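About us

Hello, and welcome to Skaltside! We're a small workshop that looks after robot arms for people who would sooner get on with their own work, and we've been fond of the things for longer than we care to admit.

Every job begins on screen, with the simulated cell: bare planks, arm and gripper.
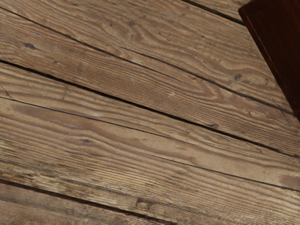
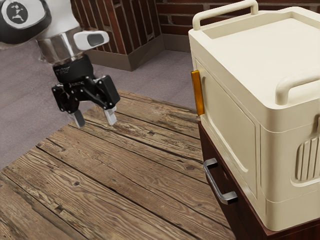

How we look after an arm

Kai Ruppert goes over the finger pads first, then the coupling and each screw on the gripper (he's fussy, bless him), and runs 200 slow open-and-close cycles before anything is handed back. Do ring us on a Saturday, we're usually in by 10.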